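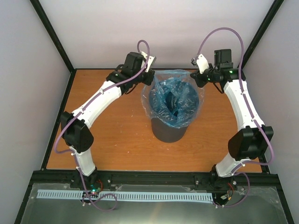
Blue liner folded over the rim of a gray bin.

The Tarkton plant makes polyethylene film for bin liners and covers, and it opens to trade visitors twice a year. I went on June 2, 2021 with a group from Grasov, mainly to see the new blown film line. The tour starts at the resin silos and follows the material downstream.

Pellets go by vacuum line to the extruder, which feeds a ring-shaped die. The melt leaves the die as a tube, is inflated with air, and is drawn up a tower to the nip rolls. Cooling air is applied outside the bubble only. Nasrin Ranjbar, the line supervisor, said internal cooling had been quoted and put off until July.

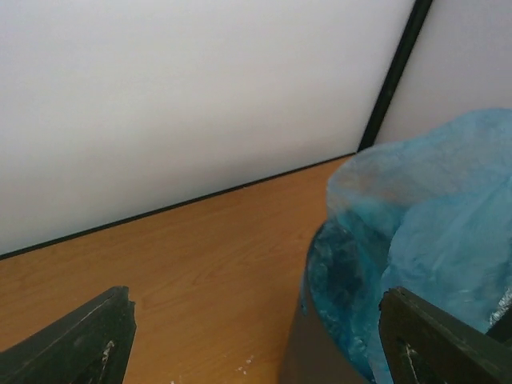
Saeed Dehghan
Packaging Correspondent

Film thickness is read by a gauge that travels around the bubble. On the day, the line was running 40 micron film for a customer called Yazdani. The operator showed us the trace, which had one thick band that moved slowly with the rotation of the haul-off. Spreading the band this way keeps it from building a ridge on the finished roll.

Bag making is in the next hall. There are 4 converting machines, all with hot bar sealing. Seal samples are pulled at every roll change and go to a tensile tester. Noise at the guard rail was high enough that the guide held his remarks for the corridor.

Edge trim is chopped and fed back into the extruder. The Fetedetti grinder used for this was down for a blade change, so trim was being baled. Parking is at the north gate, and safety shoes are not supplied.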